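Skurnard Robotics Elective
Session 11: The Door That Wasn't Open
Notes by Ohemaa Akolgo

Most of you will want to blame the vision model. Please wait. The Gunddale fault cost us one hinge and an afternoon, and the vision model behaved beautifully throughout.

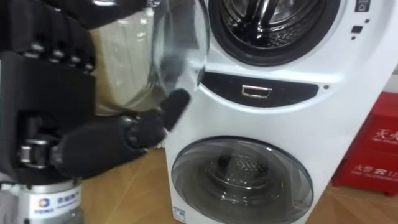

The controller logged "door open" once the fingers had travelled far enough. Travel is a guess about the door. When the grip slipped, the fingers finished their arc alone and the log was thrilled for them.

Force limit at the time: 60 newtons. Someone had raised it in April and left no note.
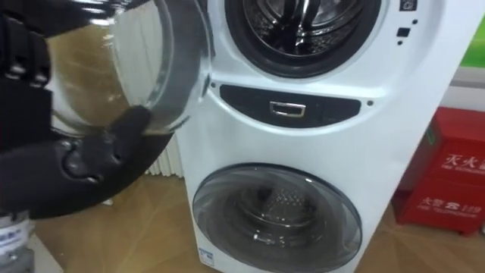
Why the retry made it worse

A retry assumes the world has gone back to the start. Ours began with the door ajar, so the hand came in on the wrong side of the rim.

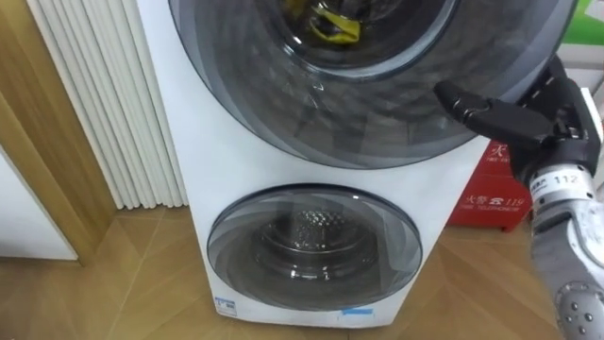

Dogbe's rule is that a stop must be reachable before a motion is permitted. With a fingertip this near the glossy upper door, there's very little distance left to notice anything in. Check contact first, then move.

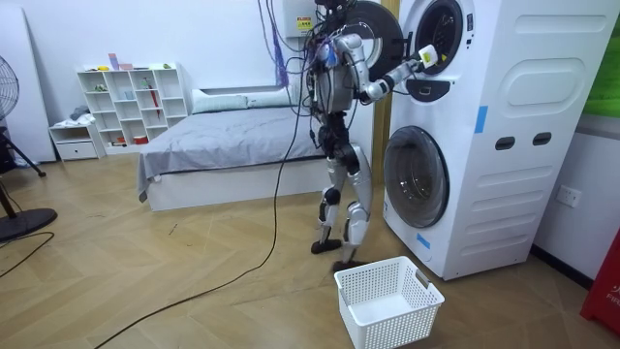 Page last changed: 01/08/2023

For next session, read the Ustley fault log from line 268 and mark where you'd have hit stop. Bring a coloured pen.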